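Room Care for Shared Spaces
Handout 2: Cables, Floors and Where Feet Go

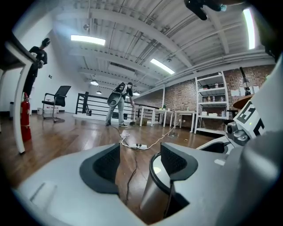

Reading time: 4 minutes (longer if you stop to check under your own desk, which you will)

Issued February 12, 2018. Replaces the January version, which had the clearing order backwards.

1. Where we had got to

Handout 1 dealt with furniture, and by the end of it everybody could put a table back where it came from. The floor is harder. Tables are large and people notice them. A white cable on a wooden floor is noticed mainly by the toe.

The floor in the photograph is warm brown planking with enough shine to give the ceiling lights back. It is a handsome floor. On it there is a white power strip with dark plugs in, and a tangle of white cables going off towards the tables. A little to the right of the strip is a small metal floor outlet plate. Keep the strip and the plate in mind, as most of this handout concerns the relationship between them.

2. The strip as a piece of furniture

Treat a power strip as furniture. It takes up floor, people walk round it, and it has a front and a back. If you would not leave a footstool there, do not leave a strip there.

A strip in open floor tends to stay in open floor. Somebody puts it down for the afternoon, somebody else plugs a charger into it, and by the end of the month it has the rights of a sitting tenant. The Brusby reading room had one that appeared on the official floor plan.

Before moving any strip, follow its lead to the wall or the floor socket. Follow it with your eyes and then with your hand. Tugging the far end to see what moves is a popular method and will be marked down.

3. Clearing order

Small loose things come up first. In the photograph someone in light grey jeans is bending and reaching towards a small dark object on the floor near the tables, and that is the right height to be working at for this part of the job. Loose objects hide among cables and get swept up with them – at Kulline we lost a set of keys this way and found them inside a coil in the store cupboard.

Next, ask before unplugging. Then ask the other side of the room, who were not listening.

Switch off, unplug, and lay each cable out straight. A tangle comes apart from its loosest part outwards. Pulling the two ends makes a knot, and a knot in a cable is a permanent member of staff.

Thin black cables are done last and separately. There is one in the photograph, trailing away from the strip in the opposite direction from the white ones, and it is exactly the kind that gets forgotten. The white lot make such a show of themselves that a single dark line hardly gets a look.

Coil in loops as wide as a dinner plate. Tie once. Label at the plug end, in capitals, with the name of the thing it belongs to. "MISC" is not the name of a thing.

4. Routes

Draw the room before you lay anything. Mark doors, desks and floor outlets, then the lines people really walk, which are never the lines the furniture suggests. People go diagonally. They also drift to the walls and stand there looking down at whatever they are holding, so the edge of a room is less of a spare corridor than it looks on paper.

Run cables along table legs and under table edges where you can. Where a cable must cross a walking line, it crosses square on, once, under a cover. On planks use a cover with a soft underside. Tape on a wooden floor comes away in time and brings some of the floor along for company. The bill for the Sugden hall was £386, and the tape had been on for 10 days.

5. Exercise

Choose a room you use often. The Wumamby annexe is open for anyone who lives somewhere tidy. Spend 40 minutes on the following and hand in one side of paper.

Sketch the room with its outlets.
Mark every strip and every cable lying in open floor.
Redraw it with no cable crossing a walking line more than once.
Note anything you could not trace to a plug.

Please do not tidy first and sketch afterwards. I can tell by how proud the drawings look.

Handout 3 covers rugs.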